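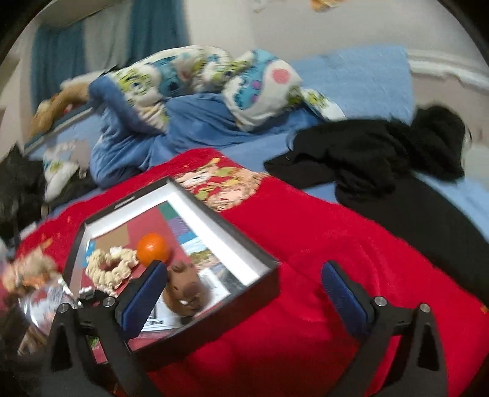 ok thread. gave up my storage unit this month. 7 years of paying for it. going to put down what I learned before I forget it all

first the math bc people keep asking. it was cheap when I signed. then it went up every July, a little letter each time, and I never read the letter. last bill was $272. a month! for boxes

I moved to Vurkby for a job and the apartment was tiny so the unit made sense. then I got a bigger apartment and kept the unit. that's the whole story of how this happens

unit 801, top floor, freight elevator that stops if you look at it wrong. bring your own padlock key AND the gate code. I drove home twice for the key

what was in there, mostly: paper. college notes, phone bills from a carrier that doesn't exist anymore, manuals for stuff I'd already thrown out. kept one folder of taxes and the birth certificate I paid to replace in the meantime

also a Zustemik bread maker, still in the box. made one loaf. it was fine. I think the dough was supposed to go in a different order

shredding - don't buy a shredder for this. mine overheated after half a box and then just hummed at me. the copy shop on Engelhardt does it by weight and you hand over the bags and leave. best money of the month

selling: tried. put the desk up for $300 because that's close to what I paid. crickets. dropped it, dropped it again, somebody finally took it for the price of a pizza and wanted help with the stairs

people will message "is this available" and then vanish forever. I stopped answering those and only wrote back to anyone who asked a real question or gave a time

books. the used place took maybe one bag out of the lot and looked sad about it. rest went to the library sale table. check if yours takes them first, mine was only doing drop off by appointment this spring

clothes were the hard part for me. not even good clothes. I had a coat from my first winter on my own with a busted zipper and I stood there in the hallway holding it like an idiot. it's gone now. took a picture of it tho

Harpreet Vachon (she does this for a living, follow her) told me to do the boring boxes first and leave letters and photos for the end. I did NOT listen and lost a whole afternoon reading birthday cards on the floor of unit 801. so. listen to Harpreet

other thing she said, set a place for "deciding later" and give it a size. mine was one shelf in the closet. once it was full something had to come off before something went on. it's still full but it hasn't grown

canceling. READ THE NOTICE PART. Vustico wants it in writing before the first or they bill you the next month too. I called, guy said ok no problem, and then it wasn't in the system. had to email anyway. get the reply in writing, save it

also sweep the unit and take photos of it empty with the door number showing. they tried to keep my deposit for "debris". sent the photos, had it back in a few days

turn off autopay AFTER the final statement, not before, or they tack on a late fee. then go look at your bank the next month and make surer

do I miss any of it, someone asked. there was a lamp I gave away that I'd kinda like back. that's it so far

next up is the closet in the hall, which I've been piling things in front of since April 2021. might be a while. muting this now, will check replies tonite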